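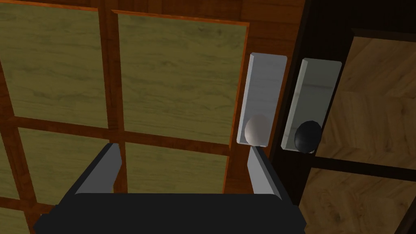 Setting texture scale for interior surfaces

Written for Wikmont 20, but the steps apply to any renderer that reads a scale value in millimeters.

Most surfaces that look wrong in a room model have a correct material at the wrong scale. Fix the scale before touching color or gloss.

1. Find the repeat size. Measure one full repeat of the source pattern, edge to edge. The sheet used for this page repeats every 530 mm.

2. Enter the repeat in the Width field. Leave Height locked unless the source is not square.

3. Check the mapping type. Use Planar for floors and single walls. Box mapping turns the pattern at every corner and will show a seam on angled walls.

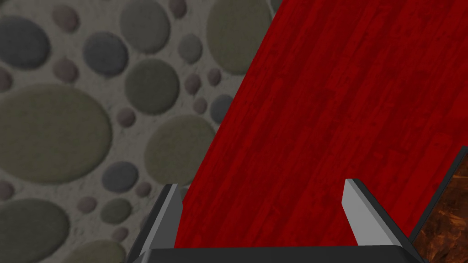

Pebble pattern, ellipses of mixed size on pale gray.

4. Set the relief depth. Start at 20 percent. Higher values darken the lower edge of each shape and make the surface look heavier. If the shading falls on the wrong side, invert the green channel of the normal map.

5. Offset the repeat. Wikmont allows an offset of up to 200 mm per row. Apply it only to irregular patterns. Regular grids must stay at zero.
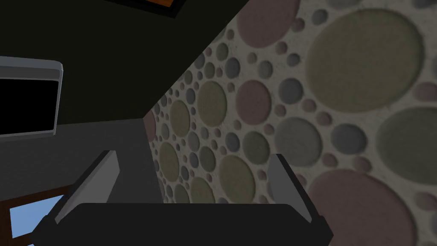
Recessed circles on a wall surface.

6. Save the material under a new name. Overwriting the library copy changes every room that uses it.

Wall art is handled separately. Map the artwork to the front face only and set its scale to Fit.

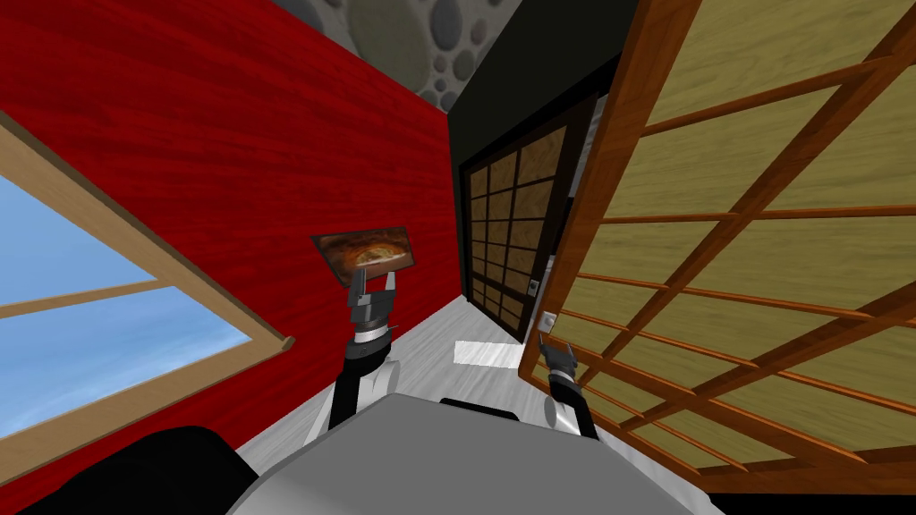
With Fit selected, the Width and Height fields are ignored. Side faces keep the material assigned to the parent object.

Page maintained by Imke Hamann. Last revised January 2024.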